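Chapter 6
Where the Examples Come From

Most books on robot learning give the learning method ten chapters and the data a paragraph. The paragraph usually states how many examples were collected, and the reader is expected to be impressed. This chapter goes the other way. We will spend our time on the people who make the examples, the places they make them in, and the many ways a large pile of examples can be worth less than a small one.

Take a claim of the usual kind. The Wiltadau project reported 4,000 recordings of clothes being handled with hand-held grippers. A person holds the tool, does the task, and a camera on the tool records it. No robot is needed at this stage, and that makes the work cheap and quick. It also makes it easy to fool yourself. When the Firkport group went through the same recordings one at a time, they threw out 528 because the task had not been finished, and set aside another 326 in which the gripper's position could not be recovered. That left fewer than the headline number, but the loss was the smaller problem. 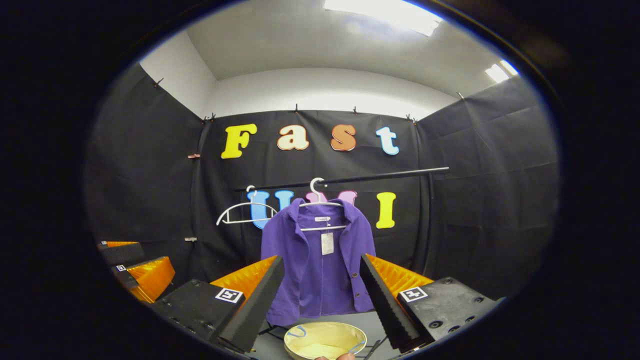

The larger problem was sameness. Ask of any collection: how many garments, how many hangers, how many rooms, how many pairs of hands? A jacket on a hanger in front of black fabric is a fine place to begin. A thousand recordings made there teach a system a great deal about that jacket and that fabric. Whether they teach it anything about a crowded closet is a question the count can't answer, and authors who lean on the count seldom try.

You will hear that more data cures this. Sometimes it does. In the Krasniqi trials, a set of 2,000 recordings spread over many homes did better on new garments than a set twice its size made at one table. We should be careful with that result too. The homes were picked by the people running the trial, and the test garments were bought at the same stores as the training ones.

A second worry is the person holding the tool. People are good at tasks, and they get better at them by using things the camera doesn't record: the feel of cloth starting to slip, a glance to one side. A system trained on their motions is asked to copy decisions without the facts behind them.

Section 6.1 sets out how a recording session is planned. Section 6.2 works through the Disteck logs, including the sessions its authors left out of their first report. Readers in a hurry may skip 6.3, on file formats, but should not skip the exercises on counting.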